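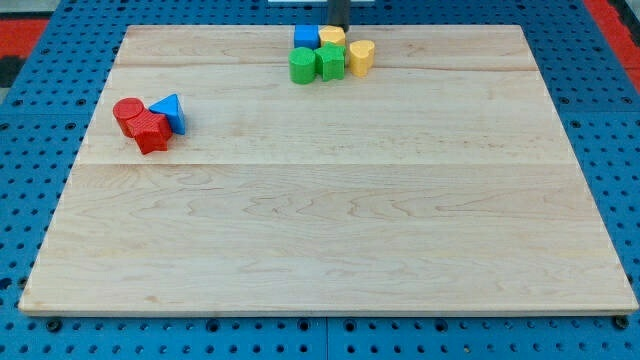
Blocks on a wooden board. The seams are faint, but you can find them if you look.

Fixing the kitchen table

2 April 2021

The kitchen table has been split down one joint since before Christmas. It began as a hairline at the window end, the kind of thing that collects crumbs, and by February I could push the edge of a postcard into it. Last month I took the top off, carried it down to the garage and started over on it. It is back in the kitchen now with one coat of oil on it, and I want to write down what I did while I still remember the order.

The table came with the apartment on Coditz Street, left by the people before us. When we moved we took it along. The legs are painted and the top is maple, made of planks glued edge to edge, and it had some kind of glossy finish that had worn through where people sit. Underneath, the top was held to the frame with long screws driven straight up through the rails. I didn't think anything of that until I read a bit about wood.

What I learned is that a plank gets wider and narrower across the grain through the year. It hardly changes in length. In summer, when the air is damp, the whole top wants to be wider, and in winter, with the heat running, it wants to shrink. If you screw it tight to a frame that doesn't move with it, the top pulls against the screws. Something has to give, and on our table it was an old glue joint. My father had a workbench that did the same thing and he just filled the gap with putty every few years. It fell out every few years too.

Before doing any of this I did look at buying a new one. Nikolaidis, the furniture place out past the bus depot, had a maple table in the size we need for $1,109, delivery not included. It was a nice table. I crawled under it while the salesman was with another customer, and the top was fastened with little metal clips in slots so it could slide. That was useful to see. I went home and ordered a bag of the same kind of clips.

Taking it apart

The screws came out without trouble except for two that had rusted in place. I got one out by heating the head with a soldering iron and trying again once it had cooled. The other one snapped. I left the stub in the rail and moved the clip over an inch.

Getting the split joint all the way apart was harder than I expected. It was open for a third of its length and solid as a rock for the rest. I asked my neighbor Špela Radulović, who used to repair violins and has opinions on glue. She told me not to try to break it open and to saw it along the line. I have a circular saw and a long straight board, so I clamped the board down as a guide and cut right along the joint. That costs you the width of the blade. The table is now slightly narrower than it was and I can't tell.

Cutting it also meant I didn't have to scrape off the old glue, which new glue doesn't stick to very well. The cut edges weren't good enough to glue as they came off the saw, though. You could see ridges. I borrowed Špela's hand plane, a long heavy one, and spent a whole Saturday morning learning to use it.

Her way of getting the two edges to match is to fold the halves together like a book, clamp them with the edges level, and plane both at once. If the plane is tilted a little, the tilt on one edge cancels the tilt on the other when you open the book again. It took me four or five tries to follow why this works. I had to do it with a folded piece of cardboard first. She also said to put a light behind the joint when the halves are standing one on top of the other, and to keep going until no light comes through in the middle. At the ends it should touch firmly. I got to where there was just a thin line of light near one end, took two more passes, and it was gone.

My shavings were awful at first, short and crumbly, and then Špela came over and turned the board around so I was going the other way. With maple the direction matters a lot. If the grain is rising toward you, the blade lifts it and tears little chips out. I had torn out a fair number by then, but they were in the edge and got planed away.

Gluing

I used the yellow glue from the Fikico hardware on the corner, their own store brand. I had three pipe clamps and the books all said more, so I borrowed two from Nighat Rind at work, who builds bookshelves. She told me to do the whole thing once with no glue, clamps and all, and to leave every clamp set to the right width. I'm glad I listened. On the dry run one of the clamps turned out to be too short to reach with the pads on, and finding that out with glue already spread would have been a bad evening.

Other notes for next time:

Put clamps above and below, alternating. If they are all on top the boards bow up.

Wax paper under the clamps, or the pipe leaves a black stain where it touches wet glue. I forgot at one spot and had to sand out a mark the length of my thumb.

A bead of glue should come out along the whole seam when you tighten. If there's a stretch where none comes out, open it up again and add more.

Don't wipe the squeezed-out glue with a wet rag. It pushes thin glue into the pores, and you see it later as a pale patch under the oil. Wait until it's rubbery, an hour or so in my cold garage, and lift it off with a scraper.

It sat in the clamps overnight with a space heater going, because the bottle says not to use it in the cold and the garage is cold until May. I kept the heater across the room and went down to check on it more than I needed to.

Sanding

This was the longest part and I don't have much to say about it. The gloss finish came off with 80 grit and a borrowed sander that shook my hands so much I could feel it at dinner. After that I went up through finer papers. Somebody on a forum suggested wetting the wood between grits to raise the fuzz, then letting it dry and sanding it off, and I did that once near the end. I think it helped. The top feels smoother than it did when I thought I was done the first time.

What surprised me was the color. I had always thought of that table as orange. The orange was all finish. The bare wood was nearly the color of cream, with some darker lines running through it, and when the light comes from the side you can see which planks came from the same tree, or at least I like to think so. One plank near the middle has a small gray knot that had been hidden under a trivet for years, so far as I knew.

The new seam is visible if you know where it is. The lines in the grain stop on one side and different ones start on the other. I looked for a way to be bothered by it and couldn't find one. All the other seams in the top are like that too, and I'd eaten breakfast over them for years without seeing them.

Oil

I bought a can of Zaltel hardwax oil. The instructions say to put it on thin, wait, wipe off everything that's still on the surface, and then let it dry for a day. I put the first coat on too thick at one end and had to rub it down with a rag for a good while. It darkened the wood to a light honey, less than I feared.

The rags need to be laid flat outside to dry, or put in a can of water with a lid. Bunched up in a trash can they can heat up on their own and catch fire. I knew this in a vague way, but I read the warning on the can twice and then hung mine over the fence one by one. The mailman asked if we were having a yard sale.

Putting it back

The clips went in last. I cut short slots on the inside of the rails with a chisel, which is slow, and the slots are not pretty, but they're under a table. Each clip hooks into its slot and gets one short screw up into the top. I left a little gap behind the clips on both long sides, so the top can go either way as the seasons change. Before I put the top on I measured its width and wrote it in pencil on the underside with the month. I plan to measure again in August to see if it has really moved. If it has I'll post the number.

Carrying it back upstairs took two of us and a lot of turning at the landing. There's a new dent in the stairwell wall at about knee height, and I have a small can of the wall paint somewhere.

It still needs a second coat. The oil should go on this weekend if we can eat somewhere else for a day, and the weather is supposed to be dry enough to keep the windows open for the smell. After that I owe Nighat her clamps and Špela her plane, which I'd like to sharpen before I give it back. She said not to touch the blade, so maybe I'll just clean it and bring something to eat.

The chairs are next. Three of the six wobble. I've turned one of them upside down on newspaper and the glue in the joints looks like brown sugar, so at least I know what the problem is.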